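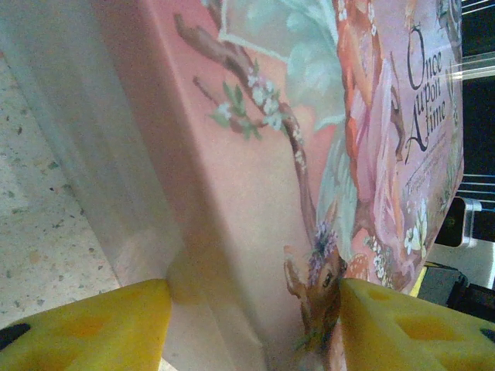
Afroza Mollah was 27 when she bought her first secondhand board game, and she will tell you the price, the weather that day and what she had for lunch. The game she is a little vaguer about. "It was something with ships," she says, pouring me a second cup of tea I hadn't quite asked for. "There were supposed to be ships, anyway. I got home and there were no ships in it at all, only the little flags that went on top."

Most people would have been annoyed. Afroza wrote to the address printed on the bottom of the lid, heard nothing, and then spent the better part of a winter making her own ships out of clothespins. By spring she had finished the fleet and had started on a farmyard set for a neighbor. That was in Laltinley, where she still lives, and where the back half of the old Kanagaratnam shoe store is now her workshop, her storeroom and, on game nights, a place where you have to turn sideways to get to the coat hooks.

I had come to talk about repairing games, and we did get to that, but first we talked about her mother's card table (the green felt is original, the legs are not), and then about whether people are worse losers than they used to be. She thinks they're better losers. "My uncles used to leave the house," she says. "They would put on a coat and go stand in the yard. I haven't seen anyone go and stand in a yard for years."

The work itself is slower than I had pictured. A game comes in, usually in a grocery bag, and Afroza sits down with the rule book before she touches anything else. She wants to know what ought to be there. Then she sorts, and then she makes what is missing or digs through the drawers for something near enough. The drawers are wonderful, I should say. One has nothing in it but pawns that arrived without a game, and another is all sand timers, each with a paper tag giving its running time, which is hardly ever what the rules say it should be.

"People say a minute, and it's fifty seconds," she says. "Or it's been sitting on a radiator and it's seventy. I had a family who had been arguing over one for 16 years, and the grandmother was right the whole time."

Cardboard is what she loves best. She mends split corners from the inside with strips of thin cotton and a wheat paste she cooks on the stove in the back room, and she is very firm about tape. Please don't use tape. If you have already used tape, please don't pull it off yourself on the way over. She lets the paste dry under a stack of cookbooks overnight, and she won't hand a lid back the same day however nicely you ask.

Rajitha Karunaratne, who came in while we were talking and was put straight to work cutting cotton, started out as a customer. He brought in a trivia game from his childhood with the notion of selling it, and kept it instead. "All the answers are wrong now," he told me, quite happily. "Half the countries have changed their names. We play it the way it's printed, so you have to remember what people thought back then. My kids are much better at it than I am, and I don't know how, when they weren't even born."

He runs the Thursday table these days, and it has grown from one game to three going at once, with a quiet corner for anyone who would sooner do a jigsaw. It costs nothing to sit down. There is a jar for the tea.

I asked Afroza whether she ever turns anything away, and she thought about it for so long that the kettle came back to a boil. Electronic games, mostly, she said. She'll clean the battery contacts on one, but past that she sends people over to Munther Shboul on the other side of town, who has a soldering iron and more patience for wires. And she won't make up a missing rule book out of her own head. She did it once, for a game called Drenesier that arrived with a spinner, 20 wooden pegs and no instructions of any kind.

"I wrote what I thought was a very good set of rules," she says. "We played it here for a whole year. Then a man came in from out of town and he'd had the same game as a boy, and he sat and watched us for a bit — he was terribly polite about it — and then he said, 'What are you all doing with the pegs?'"

They still play it her way. The man, she says, has been back twice, and he wrote out the proper rules as well as he could remember them on a sheet of notepaper, which she keeps folded inside the lid under her own. She offered to show me how it goes. It was nearly six by then and my bus was at ten past, so of course I took off my coat again and sat down, and Rajitha went to find the spinner.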